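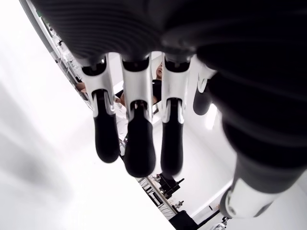 Cómo comparar dos manos robóticas en el mismo brazo

Antes de montar la segunda mano, guarde la configuración de la primera. En Sostum usamos el mismo brazo y el mismo controlador para las dos - lo único que cambia es la mano.

1. Monte la mano y apriete los 4 tornillos de la brida en cruz.
2. Introduzca en el controlador el peso de la mano con su cableado. La Firneck pesa 1875 gramos.
3. Abra y cierre cada dedo por separado, y al final el pulgar.
4. Ejecute la serie de 56 agarres con los mismos objetos y en el mismo orden.
5. Anote los fallos por dedo. Un objeto que gira sin caerse también es fallo.

La serie dura alrededor de 138 minutos. Si la interrumpe, repita desde el paso 3.

La plantilla de registro la mantiene Trinidad Cáceres.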